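3.2 Materials and the table

For the placement study we wanted objects that people already know how to handle. Our earlier work at Bindilmont used hard objects such as cups and boxes, and the participants put them down with great care, always on the flat side. Soft toys are different, because a plush animal has no correct side. We therefore selected 7 plush toys of different size and color, and the largest part of this section concerns the dark brown bear, which received the most varied treatment. The table has a light wooden top.

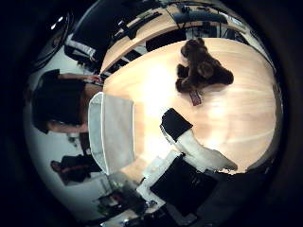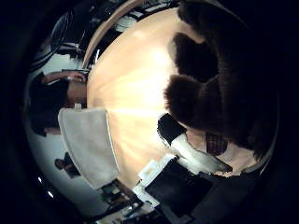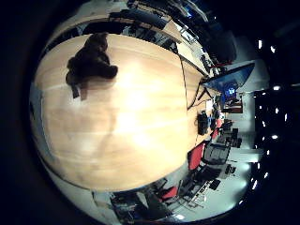 Figure 3. The dark brown plush bear on the light wooden table.

A total of 58 participants took part in the study, in groups of four. Each participant was asked to clear the table in the way they would do it at home or at work, and after this to put the toys back "where they belong." We gave no further explanation of this phrase. When somebody asked what it meant, the session leader repeated the same words. The complete instruction is given in the appendix.

All placements were coded by hand. A placement begins when the toy is released and ends when it is touched again or when the session is over. For each placement we noted three properties: the posture of the toy (sitting, lying on the back, lying on the front, lying on the side), its distance to the nearest edge of the table, and the direction of its face. The posture was the most difficult of these to code. A plush bear with short legs often sinks from sitting to lying after the hand has left it, and the coders did not agree at first if this should be counted as one placement or as two. We decided for one placement, with the posture taken at rest.

In total 2710 placements were coded. Toys with a firm base were mostly left sitting. The bear was left on its side more often than any other toy, also by participants who had first tried to make it sit. Several of them said in the interview that it "looked uncomfortable" in the sitting posture, and one participant moved it five times before she was satisfied. This kind of remark was not made about the smaller toys.

The distance to the edge shows a different pattern. Participants who worked on the table with papers or other things pushed the toys away from themselves – in most cases to the far half of the table – and did not align them with the edge. Participants who had only the toys to arrange preferred a row. Ambrose (personal notes, April) suggests that a row is understood as "finished," while a single toy in the open part of the table is understood as "still in use." Our interviews support this reading in part, but the wording of our questions was not designed to test it.

The direction of the face could not be coded for every placement. When a toy lies on its front, the face points to the table top, and we recorded these cases as missing. They are excluded from Table 4, but they are kept in the analysis of posture.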